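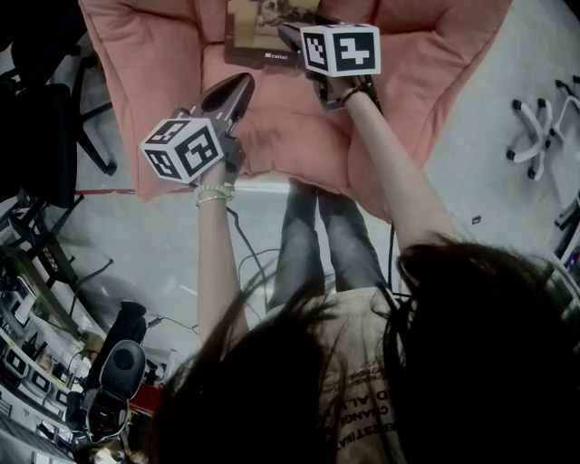

Unit 4. Collecting demonstrations with hand-held grippers

In this method no arm is needed during collection. The operator holds one gripper in each hand and carries out the task directly. A cube printed with square markers is fixed to each gripper, and its pose is recovered from the video.

Terms
Episode: one attempt, from first movement to release.
Action: change in gripper pose plus jaw opening.

Procedure
Keep at least one cube face in view of the head camera. Move the object to a new start position after each episode. Label failed grasps; do not delete them.

Coursework (groups of 3)
Record 400 episodes of picking up a flat object from a soft seat. Hand in the files and the label sheet to D. Matubbar.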